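Fatima Venter
2019-08-21

Switched our laundry to cold water only in December. A few notes for anyone thinking about it. 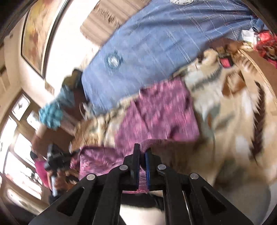
Our old machine was a Brennan and ran every load hot, whatever you picked. The new one has a real cold setting.

Everyday clothes come out the same as before. Gym clothes needed a longer soak — 60 minutes in a bucket with a little white vinegar.

Powder clumps in cold water. I went to liquid and use less of it than the cap says.

Towels are the exception. I still do those warm, every second week.

Teguh Jugah asked about the bill. Ours is down 87 dollars so far, but we also stopped using the dryer in spring, so don't credit it all to the washer.

Next I want to sort out the hard water. Will post when I've tried a filter.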